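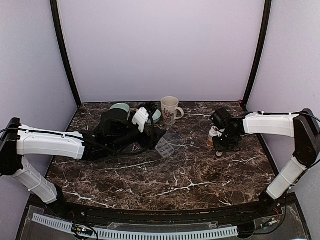
Vavix Releases Karnex, a Book Indexing Program for Authors Who Make Their Own Index

JIMCOMBE – Vavix is delighted to announce the first full release of Karnex, a desktop program that helps nonfiction authors build the index at the back of the book. It goes on sale this Thursday at 9 a.m., and after a long winter of testing with writers, editors and one very patient typesetter, we can't wait for people to get their hands on it!

Anyone who has written a local history, a cookbook or a family memoir knows the moment. The chapters are done, the pictures are placed, the cover looks wonderful, and then the printer asks if there will be an index. Many authors try to do it with a pad of sticky notes. Others let the word processor list every place a name turns up, and end up with a line like "Mill, the" followed by thirty page numbers that no reader will ever look up.

Karnex starts from the finished page proofs. The author reads through the book one last time and marks a passage whenever it says something a reader might come back for. The program keeps the headings in order as they grow, joins page ranges, and puts up a small flag when one heading has collected too many bare page numbers and should be split into subheadings. It also checks every "see" and "see also" so that none of them sends the reader in a circle or off to a heading that was deleted last week.

"My favorite part is the flag," said Marit Tangen, lead designer of Karnex. "An index is a piece of writing. You are deciding what your book is about all over again, and it's a lovely thing to do when you're not fighting with the page numbers!"

What the testers did with it

In the test round, 53 authors used Karnex on real books headed for print. The shortest was a guide to county footbridges and the longest a 400-page history of a fruit growers' cooperative, with 97 people in it who share the same last name. (Yes, that one found some bugs. They're fixed.)

The testers asked for plenty, and a lot of it made it into this release. Headings can now be sorted word by word or letter by letter, with a preview of both. Names with "van," "de" and "al" can be filed whichever way the author's publisher prefers, and the choice is remembered for the next book. Page numbers in italics for illustrations were on nearly every wish list, and they're in too.

If pages shift after a late correction, the author loads the new proofs and Karnex moves the entries along with the text. Any passage it can't match is set aside in a list to be checked by hand. 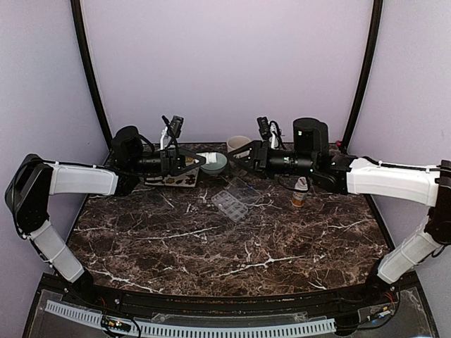
Sosina Hailu said that moving entries to new proofs had saved her index twice, once after a chapter was cut and again when the publisher changed the page size, and that she would still like a better way to print a draft with wide margins. That request is on the list for the next update.

Files, formats and house styles

Karnex reads PDF proofs and saves the finished index as a plain text file, a word processing document or a tagged file for page layout programs. Five house styles come with it, including the run-in style many university presses ask for. Authors can copy any of them and change the punctuation, indents and capital letters to suit.

Alongside the program comes Villalobos, a free practice book with short chapters written just for learning to index. Fasil Endale wrote the text and packed it with awkward cases – a ship and a town with the same name, a woman who marries twice, a river that changes its spelling at the border. There's a finished index to compare with your own, and you're very welcome to disagree with it.

Price and availability

Karnex is sold as a one-time purchase, and updates are free for the life of this version. Test authors will receive their copy by email on release day. Libraries and writing groups can ask for a shared license, and Edvin Nygård will be running beginner sessions online through April.

Press contact: Henk Van Dijk, Vavix, Jimcombe. Review copies and sample indexes are available on request.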